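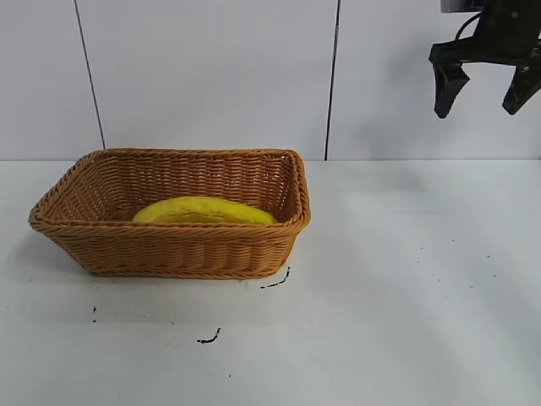 Food Waste in Small Shops of Rorkthorpe: Report of the Spring Project

Group members: Fadwa Mahrous, Gavin Purves, Annag Cairns
Supervisor: Catherine Baird
Submitted: 6 September 2019

1. Introduction

In our town there are many small shops that sell fruit, vegetables and bread. Each evening a part of these goods is thrown away, although much of it can still be eaten. Our group wanted to learn how the shop owners decide what to throw away, and whether a lower price in the evening can change this. Large supermarkets have often been studied, so we limited our work to shops with one owner.

2. Method

We sent a short list of questions to 80 shops and visited those that agreed to meet us. The questions were about prices, opening hours, storage and the last delivery of the day. Two shops, Brillport and Siqueira, also allowed us to weigh their waste every evening. The scale was lent to us by the school kitchen. We recorded only food that the owner had already put aside, and we did not judge by ourselves if it was good or bad.

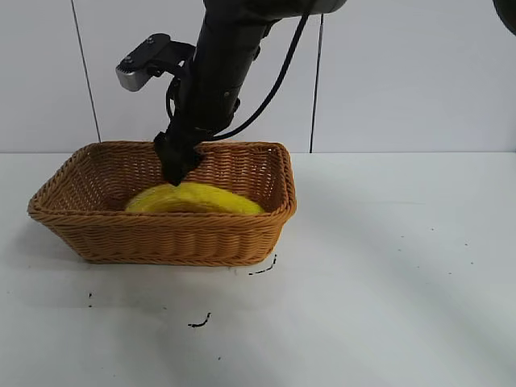

At Brillport the price of fruit was cut by half in the last hour before closing. At Siqueira the price stayed the same, so that we could compare. Both owners continued to order goods in their usual way.

3. Results

During the whole period Brillport threw away 359 kilograms of food and Siqueira 825 kilograms. The two shops are not of the same size, therefore the numbers must be read with care. Siqueira sells more bread — and bread was the heaviest part of its waste.

The owner of Brillport told us that some customers now come later in order to pay less. He was not sure if he earns more or less than before. In the interviews, several owners said that they do not like an empty shelf in the evening, as customers may think the shop is poor. We had not expected this answer and we had no question about it in our list.

4. Problems

On four evenings the scale was not available and these days are missing from the table. Some owners answered only the first page. We also started too late with the translation of the questions, and Shona Cruickshank from the parallel group kindly helped us to finish it.

5. Further work

The next group could repeat the weighing in November, when there is less soft fruit. It would be useful to include a bakery. The full table and the list of questions are kept in the school library, in the folder of our class.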